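Household > Storage and shelving > Liners and netting > Which weave of white mesh for a wire shelf

Which weave of white mesh for lining a wire shelf?

Leonie Nägeli
22 August 2019

I have a wire shelf in an unheated pantry, 84 cm wide, with bars far enough apart that narrow things tip through or end up resting on a single wire. I would like to line it with white open-weave mesh fabric. It has to let air through from underneath, since half the shelf holds produce (long peppers, mostly, and aubergines when there are any). The other half holds dinner candles and a few smooth plastic handles that belong to garden tools and come off for the winter.

What I have tried so far:

– Cotton muslin. Good surface, but it sags between the bars and stays damp after washing for longer than I can spare the shelf.
– The moulded rubbery grip liner sold for drawers. It stuck to the candles in warm weather and left a waffle pattern in the wax.
– A cut-up net bag from onions. The holes are too large and the strands too hard. The peppers had small dents in a row wherever they had been lying.

The fabric shop in Ulelgate has two white meshes. One has a square grid and is fairly stiff. The other has small diamond-shaped openings and gives a little if pulled at the corners. The assistant did not know the fibre of either. Both come off the roll at a width that would cover the shelf with a hem to spare.

My questions are whether the shape of the openings matters for this, how the mesh should be fixed so that it does not travel forward each time something is taken off, and whether the same piece can serve for food and candles. I have no objection to cutting it in two. The load is small. Everything that was on the produce half last week came to 802 g on the kitchen scales.

Vinzenz Hauser

The shape of the opening matters less than three other properties: the size of the opening, the thickness of the thread, and the direction in which the fabric stretches. The shape is mostly a consequence of how the mesh was made. A square grid is usually woven or leno-woven, with the threads running along and across the roll. Small diamonds are normally a warp-knitted mesh.

For your purpose I would take the diamond mesh, for these reasons.

Stretch. A woven square grid has almost no give along the threads and a lot of give on the diagonal. When you hook it at the corners of a shelf it pulls out of square and you get a slack strip through the middle. A knitted mesh gives in both directions, though seldom equally. Find the direction with less give by pulling a hand's width of it each way, and lay that direction across the gaps between the bars. If your bars run front to back, the firm direction goes left to right. Laying it the other way round is the usual cause of sagging, and people then blame the fabric.

Marking. What dents a pepper is a hard strand under a small area of contact. Fine threads set close together spread the weight. The onion bag failed on both counts: thick monofilament, wide spacing. With openings smaller than a grain of rice you should see no marks on firm produce for as long as it is worth keeping. Wax is softer than it looks and will take an impression from nearly anything if the room is warm enough, so for candles the answer depends on your pantry in July and has little to do with the mesh.

Airflow. Any mesh you can see the bars through is open enough. The wire shelf itself will not restrict it. What does restrict it is laying things side by side so they touch. Leave a gap of a finger between pieces and turn the produce when you happen to be there.

Fixing. Do not use adhesive or cable ties at the corners only. Make a sleeve at the front and back edges: fold the mesh over, sew a channel wide enough for a length of dowel, and slide the dowel in after the channel has been wrapped round the outer bar. The fabric is then held along its full width and cannot creep forward. Cut the piece slightly short, so that it has to be drawn tight to reach. I would start at two fingers' width short for a shelf your size and adjust after the first wash, as some knitted meshes shrink a little. Polyester ones generally do not.

Hemming. Knitted mesh does not fray in the way muslin does, so the side edges can be left raw. The channels should be sewn with a zigzag stitch. A straight stitch snaps when the mesh is stretched.
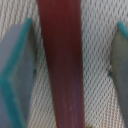 How should white mesh of this kind be washed without going grey or losing its shape?

Wash it cool with a liquid detergent and no softener, inside a pillowcase so the openings do not catch on zips, and hang it over a rail by its long edge. Grey is usually detergent residue held in the knit, and a second rinse deals with it. Keep it away from the tumble dryer and from radiators, which can set creases into a synthetic thread permanently.

As to sharing one piece between food and candles, I would cut it. Scented candles pass their smell to whatever is next to them, and coloured wax can rub off on white thread. The dark reds are the worst for this. A wine-red stain on the produce half is harmless but you will not get it out. Two pieces with a small gap between them also let you wash one without clearing the other.

To identify the fibre, take a loose thread outdoors, hold it in tweezers over a saucer and put a flame to it. Synthetic thread shrinks away and forms a hard bead. Cotton burns with a smell of paper and leaves soft ash. Either will do on the shelf, but cotton mesh should be expected to sag more and dry more slowly, as your muslin did.

Boris Kolev

just put a baking rack on top of the shelf. Wires are closer together. I did mine with two from Sasa and a piece of kitchen paper, works fine, no sewing. Change the paper when it gets dirty.

Rosalie Imhof

I agree with most of Vinzenz Hauser's answer but would add some points from practice. I lined four shelves this way in December for a farm shop and had to redo two of them.

First, the dowel. A wooden dowel in a channel is fine in a dry room. In an unheated pantry it takes up moisture, and on one of my shelves it left a brown line along the hem that has not washed out. I replaced it with plastic-coated garden cane of about the same diameter. Thin aluminium tube would also do. Whatever you use, round off the ends or they will go through the mesh the third or fourth time you pull it out for washing.

Second, white against other colours. If you have the choice, stay with white. Mould on a liner shows as grey or black specks and on white you see it early. The disadvantage is staining, but a stain can be lived with. I tried a charcoal mesh of the same weave for one shelf and found a soft tomato by smell.

Third, Boris Kolev's baking rack. It is a reasonable support, and a rack under the mesh cures sagging altogether. Kitchen paper on top of it is a poor idea for peppers, as the paper holds moisture against the skin in exactly the place where it should dry. Use the rack and put the mesh over it.

Fourth, the arrangement of long tapered things. Anything wider at one end rolls in an arc, with the narrow end as the centre. Lay them all the same way and they roll into one another and stop at the first one that is wedged. Lay them alternately, thick end beside thin end, and they pack level but touch along their whole length, which you want for candles and do not want for produce. My arrangement is alternate for candles, with a strip of tissue between colours, and same way round for peppers, stalks to the back. A slight fold in the mesh between every second pepper is enough to hold them apart. Pin the fold from underneath with a few stitches.

The plastic handles need no particular care on any mesh. I would put them at the candle end, with the heaviest nearest a bar.

On the shop's two rolls: take a small offcut of each home before buying the full length. Press it between thumb and forefinger over the edge of one of your own shelf wires. If you can feel the individual threads as ridges, they are too coarse for wax. I bought a Gredanari mesh on the strength of how it looked on the roll and it went back for that reason.

Comments on this answer:

Leonie Nägeli – Thank you both. I have bought a length of the diamond one and done the flame test, which gave a hard bead, so I take it to be synthetic. The firm direction runs along the roll. That means I have to turn the piece and join two lengths. Would the seam be better over a bar or over a gap?

Rosalie Imhof – Over a bar, with the seam allowance facing down. Overlap the two edges by a thumb's width and run two lines of zigzag. Do not put it in the middle of the produce half. If you are cutting the piece for food and candles anyway, see whether the cut falls where the join would be, in which case you do not need a seam.

Leonie Nägeli – It does, almost exactly. I will leave the two lengths separate and hem the facing edges. The cane is on order.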